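Breakfast, and other contracts

19 January 2021

I have been trying to cancel my Galcombe internet plan since July.

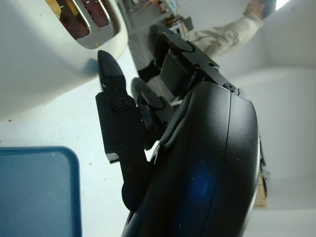
The first call went well, in the sense that a person picked up. She asked if I'd like to pay less and stay. I said no. She offered me 2 free months, and I'm ashamed to say I took them, and then forgot about the whole thing until the bill came back fatter than before.

Second call, same song, different discount. By the third I had written "DO NOT TAKE THE DISCOUNT" on an envelope and was reading it out loud while on hold.

Now they say I have to send back the router, which I mailed in October. I have the receipt. They'd like the receipt by fax. The library has a fax machine but the library is closed, so I'm paying for four more weeks of internet, which I'm using to look up who still owns a fax machine.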